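4.2 Self-reported payoff among app users

Lendex claims that borrowers who round up card payments through its app clear their balances sooner. We are not convinced. The sample of 227 users was drawn from people who kept the app installed until June, so anyone who gave up early had already dropped out of the data. 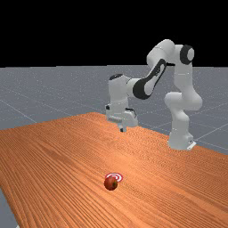

Figure 4. Simulated robot arm and apple on a wooden table.

The payoff measure is no better. Users were asked whether they felt "on track," and 67 percent said yes. Feeling on track is not a balance. When we asked for statements, 60 users sent them, and several showed new debt on a second card – a card the app never sees.

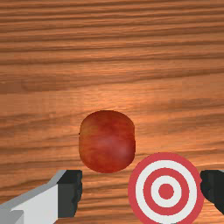 Zonivell ran a similar test with a fixed monthly transfer and reported a smaller gain. Its comparison group carried lower interest rates from the start, and no adjustment was made. We would treat both results as marketing until someone tracks total debt per household.

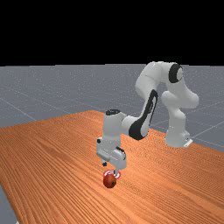

Rodrigues objects that total debt is too strict a test, as a household may borrow for a car or a roof while still paying down cards. Grernier makes much the same point. We accept it in part, but neither study recorded why the new debt was taken on.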